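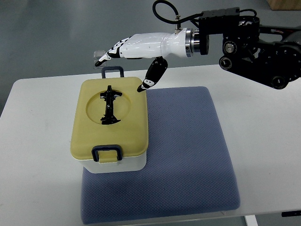
Yellow lid box, hand in position over the back handle. Rerkdale build table, Sunday.

Rerkdale Robotics Club Forum > Student Projects > Carrier: the lid task thread

gripnotes
OK, new thread, the old one got to 18 pages and half of it was about cable ties. Carrier is our student project for the fall and the job is easy to say: deal with a storage box that has a latching lid, using one arm and one hand. It is SO much fun to work on and it is driving all of us up the wall. Post your lid approach ideas here please, logs go in the other thread.

Where I am right now: I like coming in from the back handle. The handle stands up, it's dark against the yellow so the vision code loves it, and the thumb can come down on the corner while the fingers stay high.

waffle_pad
Love the picture! I still think the handle is a trap though. If you pull on one end of a latched lid you get a lever, and then the whole box wants to tip. We're on a soft pad, remember. It gives.

gripnotes
The pad giving is why I like it. When we ran on bare table in September every small error in height turned into a shove. I'll take squish.

torque_of_the_town
Squish makes your height reading a lie. Pick one.

fermont_jules
Hi from the Fermont team, we're doing the same task with a two-finger claw and I'm very jealous of that hand. How many joints do you let move during the approach? We lock everything but the wrist until the last bit.

gripnotes
Welcome!! We lock the thumb and let the fingers go. Might be the wrong way around, I go back and forth on it.

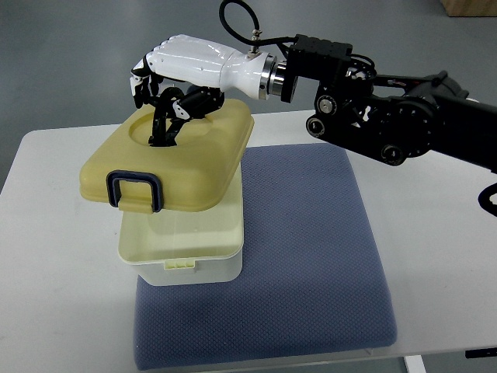 waffle_pad
My vote is still for working from the middle of the lid, and I spent most of Sunday afternoon on the settings for it. I wrote the curl as one slow move so all the fingers share the same speed, then trimmed each one by hand (run 330 is the cleanest so far, look for it in the log thread). The round recess makes a really nice target, you can get the fingertips down into it with the palm flat over the lid, and the rim gives them something to push against sideways. Compare that with a skinny loop of handle where you need two fingers to agree with each other. Please try it with my numbers before you say no!

torque_of_the_town
I did try it with your numbers. Sideways push is fine. But pushing sideways on a lid doesn't open a latch, so what's it for?

waffle_pad
Centering! You find the lid, you square the box up, THEN you go for the latch. Two steps.

torque_of_the_town
Two steps is two chances to miss. But ok, I see it. I'd want the second step to start from the same pose every time or the gain is gone.

fermont_jules
We do a squaring move too, with the side of the claw. It cost us a little time per run and I would not give it back. Seconding waffle_pad.

gripnotes
Fine, fine, I'm outvoted on the first step. I'm keeping the handle for the second one. Also can whoever edited the config at 7 last night please put a comment in it, I found a 1759 where the finger limit goes and I have no idea what units that is.

torque_of_the_town
Encoder ticks. Sorry. Will comment. 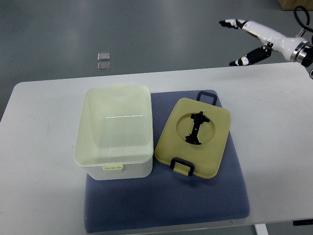 vitness_mentor
Student lead, Vitness track

Jumping in with my favorite part of this whole project, putting the lid back ON. You've all been talking about approach and latches and I get it, but look at the start state for closing: box open, lid flat on the pad next to it, a navy handle at each end. The lid is a thin thing lying on a soft thing, so getting a finger under it is a whole problem of its own. I want to try hooking one of the handles first and tilting, then getting the thumb under the edge. I have no proof this works yet. I just think it's a great problem and I'd like a second person on it.

waffle_pad
Me! I'm in. Can we start with the lid leaning on something, so we get the grasp working before the pickup?

vitness_mentor
I'd rather not, we'll tune for the lean and then have to throw it out. Flat from day one.

torque_of_the_town
Agree with flat. Also put the latch tabs in the vision labels now, both of them, so we don't have to relabel everything later.

gripnotes
Moving closing to its own thread so this one stays on approach. waffle_pad, send me the trim values for 330? The ones in the log have the ring finger twice.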